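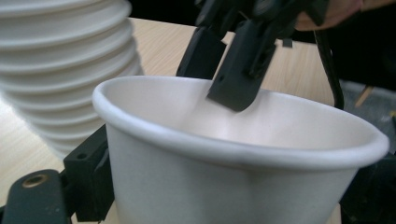

How long should a substitute warm up before entering a soccer match?
Five minutes of running with changes of direction were enough for most players in our material, when these minutes were finished shortly before the entry.

4. Substitutes and the first minutes after entry

4.1 What was observed

In this section we treat only the players who began the match on the bench. The starting players were discussed in Section 3 and are used here only for comparison. Our material comes from one season of the Kornden league, in which 11 women's teams take part. We have followed 159 entries in total. An entry means that a player passed the touchline with the permission of the referee and took part in open play afterwards. Goalkeepers were excluded, as their warm-up is of another kind and they are rarely changed.

For every entry we noted when the player left the bench, what she did along the touchline, and at what time she was called back by the coach. The waiting period between the call and the entry was noted separately. This period is often forgotten in earlier work, but for some players it was longer than the warm-up itself. When the ball does not go out of play, the substitute stands beside the fourth official and can do very little.

The observation was done by two persons at each field. Bernadette Iwasaki trained all observers in March and also checked the sheets after each round. Where the two observers did not agree on the start of a warm-up, the match video was consulted.

4.2 Conditions at the touchline

The space given to substitutes was not equal at all fields. At Beluvura the warm-up area is behind the corner flag, so the player must walk the full half of the field to come back to her bench. At Parsa it lies directly beside the bench, and the coach can speak with the player while she is running. We had expected that the longer way would be a disadvantage, but the players at Beluvura left the bench earlier and their total time in movement was higher.

Drinking was free for all players during the study and was not measured. Water was served in white paper cups (Figure 4).

Figure 4. White paper cup.

4.3 Running in the first part of the entry

We have compared the first 300 seconds after the entry with the next period of equal length. Players who warmed up for five minutes or more reached their usual running speed already in the first period. Players with a shorter warm-up reached it in the second period. The difference was clear for wide midfielders and for forwards. For central defenders we found almost no difference, and we think this has to do with the small number of sprints which the position asks for so soon after an entry. A central defender is also often sent in to protect a lead, and her team then stays deep.

The halftime entries are a special group. After the first 45 minutes most substitutes stay on the field and pass the ball in small circles while the team is in the locker room. This looks like a warm-up, and coaches called it so in our interviews, but the running in it was slow and with long pauses. Those who entered directly after halftime were therefore not faster in the first period than those who came in later with a short warm-up. At two clubs a fitness coach led the halftime group with the Evura program, and in these two clubs the halftime entries were similar to the best ones in the rest of the material.

4.4 Limits

Coaches do not choose their substitutes by chance. A player who is sent early to warm up may be the one whom the coach trusts more, and she may be also the faster one. We have tried to reduce this problem by comparing each player with herself, but many players had only a single entry and could not be used in this way. The state of the match is a further problem. A team which is behind in the score will run more in any case, and late goals were common in this league. Our results for forwards should be read with this in mind.

Injuries after entry were too few for any statement and are left for the discussion of the full season in Section 6.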